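Projektbericht: Zweiarmiges Greifen am Arbeitstisch

Projektgruppe Prorow, Rajeshwari Sundaram und Yamuna Kartha
Stand: 3. August 2024

4. Aufbau und Durchführung

Der Arbeitsplatz wurde vom Vorgängerprojekt Lanby übernommen. Zwei Arme stehen sich am Tisch gegenüber, ringsum hängen dunkle Vorhänge gegen wechselndes Licht aus dem Flur. Die Steuerung beider Arme läuft über unser eigenes Programm Fasby. Die Kalibrierung dauerte länger als geplant — allein für den rechten Arm haben wir drei Termine gebraucht.

Als Aufgabe haben wir das Umräumen von Küchenteilen gewählt. Ein Gegenstand soll gegriffen und in einen Behälter gelegt werden. Die Startpositionen werden vor jedem Durchlauf von Hand verändert.

5. Zwischenergebnisse

Von 12 Durchläufen mit dem linken Arm waren acht erfolgreich. In drei Fällen rutschte der Gegenstand beim Anheben weg, einmal brach das Programm ab. Für den rechten Arm liegen noch keine auswertbaren Daten vor.

6. Offene Punkte

Die Übergabe von einem Arm zum anderen fehlt noch. Yamuna überarbeitet dafür die Kollisionsprüfung, Rajeshwari die Greifkraft. Der Abschlussbericht ist für November vorgesehen.
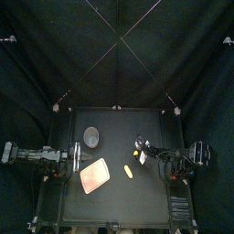
Abb. 1: Arbeitstisch mit beiden Armen, grauem Behälter, Schneidebrett und zwei gelben Gegenständen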